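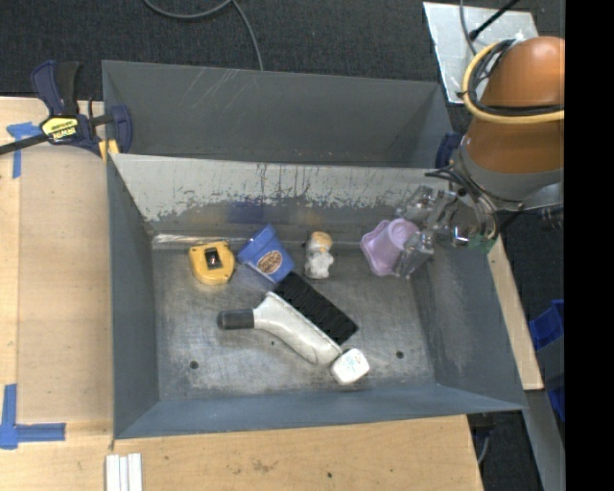
Software Products and Their Promises
Handout 4: Reading a public roadmap
Tutor: Yamuna Rodrigues

Bring this with you in October along with the Storier reading. The slides add very little to it, so if you miss the session, read this twice and skip them.

Why we are spending a session on this

Most small software firms now publish a roadmap. Sometimes it is a board with columns (Planned, Doing, Done), sometimes a pinned forum post that was last edited two summers ago. Textbooks tend to treat these pages as a form of openness. I think they are mostly a form of advertising, and I would like you to read them as you would read an estate agent's window.

A roadmap costs nothing to write. The people who bought early because of a line on it have already paid. That doesn't make the firm dishonest. Plenty of founders believe every word when they type it, which in my view makes the page harder to read, as you can't go by tone.

Terms used in class

Parity: the new version does what the old one did. Watch who gets to decide what "what the old one did" means.

Port: the same program made to run on another system. Often spoken of as if it were a matter of pressing a button and waiting.

Under consideration: somebody asked for it. I have yet to see good evidence that it means more than this.

Soon: no agreed meaning. Don't use it in your essays except in quotation marks.

Case A: Wurnora

Wurnora is a note-taking program sold as a one-off purchase. Its Linux version was listed as "next" when the paid version opened. It stayed "next" through 4 major releases, then moved to "later", and the move was not mentioned in any release note. Tamara Vlad, who looked after the user forum at the time, told this class last year that the change was made during a tidy-up of the page and that she found out from an angry customer.

Look at the wording of the replies in your pack. Staff never said the port was cancelled. They said the team was small and that quality came first. Both are probably true, and neither answers the question that was asked.

Case B: Pavthorpe

Pavthorpe, a photo cataloguing tool, lets users vote on features. Offline sync passed 1,000 votes and was not built. A new set of icons had 38 votes and was.

Students usually take this as proof that voting is a sham. Be careful. Votes tell you what people want and are silent on what it would cost, and a vote is free to cast -- so is the roadmap, as I said above. The fair complaint is narrower: the firm went on calling the list "user-driven" after it plainly wasn't.

Galbraith argues in the reading that any voting page lowers the number of support complaints, whatever gets built. His figures come from a single firm and he doesn't say how complaints were counted. Treat it as a hunch with a chart attached.

For the seminar

Pick a program you use and find the oldest copy of its roadmap you can. Mark what shipped, what moved and what vanished without comment. Write 2 pages at most. Screenshots don't count towards the length, and please label them with the name of the program and where you found the page.

If everything on your roadmap shipped, check whether the page was written afterwards.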